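Home | Notebook | Protocols | Stock list | Search

25/10/2013
Svenja Vogler

Dye bath tests, wool, batch 11. Carrying on from the weld series.

Picked up the second sack of dried weld from Eichhorn. Stalks much thicker than the May lot, fewer seed heads. Smells like hay, old lot smelled more like tea. Weighed out 40 g per bath same as before so we can compare, but I doubt it's the same strength. Chopped it this time, scissors, hand hurts.

Mordant: alum from the big tub, skeins in overnight. Left them in the pot to cool and forgot to turn them, so one side of skein 2 may be patchy. Label it and use it anyway.

Bath A, tap water. Weak yellow after an hour, a bit green in the window light. Bath B, tap water plus a pinch of chalk. Much stronger, went in the right direction almost at once. Same as what the Murimitz people told us, chalk matters more than time. Should have believed them in the spring and saved ourselves a month.

Bath C boiled over while I was on the phone with Clulau about the invoice (they billed us for 361 skeins, no idea where that comes from, they are checking). Color went brownish. Keep the skein for the overdye tests, it'll be fine under indigo. 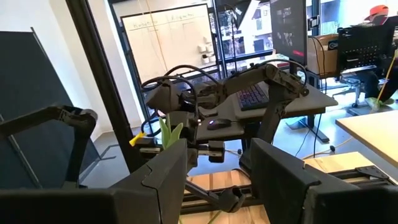 Bench, with the little green leaf shape.

Overdye: dipped half of each B skein in the indigo vat, one short dip, then air. First one came out a flat dark green, too long in. Second one much better, close to the green Flumus wants for the border yarn. Vat is getting tired though, the surface film is thin and the liquid has gone from yellow green to murky. Feed it tonight and dont touch it untill it clears.

Rinse water ran blue for ages. Rubbed a bit of the wet yarn on white cotton, left a mark. Try again when dry, if it still rubs off I'd do a soap wash before anything goes to Flumus. They will ask.

Light test: wound A and B on card, covered half with foil, taped in the south window. Not looking until they've had a few weeks. No peeking, last time everybody kept lifting the foil.

To do
- strain bath B and keep it, there's color left in it
- new pH strips, these ones are damp
- ask Eichhorn when the weld was cut, before or after seed
- scrub the C pot, burnt ring at the bottom
- write the chalk amount down properly, "a pinch" is useless, sorry

Older entries | Newer entries | Back to top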